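Tredel wants us all excited about its next phone again. A short thread on why I'm keeping my wallet shut until the thing is in actual shops.

The leak doing the rounds says the new model gets a bigger battery, a flatter screen and a "redesigned" camera bump. The bump has moved a little to the left. I've looked at both renders side by side and that's the redesign.

Every one of these stories traces back to a single post from an account that also told us the last Tredel would fold. It did not fold. I own one. It is a very ordinary rectangle.

The battery claim is the one I'd like to believe. But "bigger" was the word last year too, and mine is begging for a charger by dinner. A bigger battery feeding a brighter screen and a hungrier chip gets you to the same place.

Then there's the update promise. Five years of software support, according to the people passing this around. Tredel's own page says "up to 5 years" – and "up to" is carrying a lot of weight in that sentence.

My phone was sold with the same kind of promise. The last big update reached me 3 months after it reached Tutberg owners, and it broke the alarm volume. I was late for work twice before I figured out why. 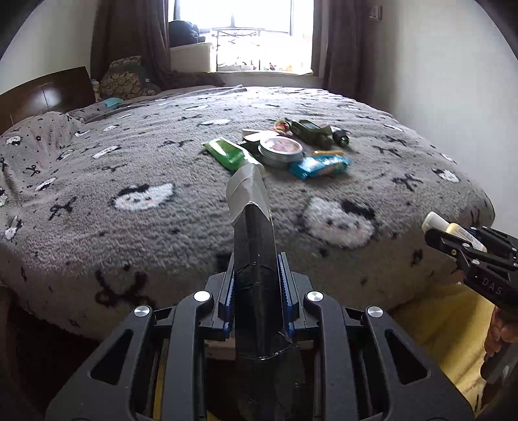
Is it worth holding off on a new phone until the Tredel launch in September?

Only if the one you have still works and you don't mind waiting past launch day for real battery tests. If your screen is cracked and your charging port is dying, buy something that exists.

People keep bringing up Itska as the sensible option. Maybe. Their midrange phone is cheaper and the buttons feel solid, but I tried one in a store and the keyboard lagged on the demo unit. A demo unit! The one phone in the building that's supposed to behave.

On price: the figure floating around is 301 more than the current model in some markets, and the post doesn't say which currency. I've seen four sites repeat it as dollars. None of them say where they got that from.

The chip is supposedly from Chaudhary this time. Fine by me if it runs cooler. All we have so far is a benchmark chart with no labels on one side, so I couldn't tell you if the tall bar is good or bad.

I've had 11 replies telling me the camera samples look amazing. They're posted by the same account as the renders, at a size where my old flip phone would look amazing. Show me a moving kid indoors at 8 p.m. and we'll talk.

What would change my mind: a plain number of years for updates, in writing, with no "up to." A repair price list on the website before launch. And a charger in the box, though I gave up on that one a while ago.

Muting the word "render" until September. If Tredel posts the repair prices before then, somebody please tag me.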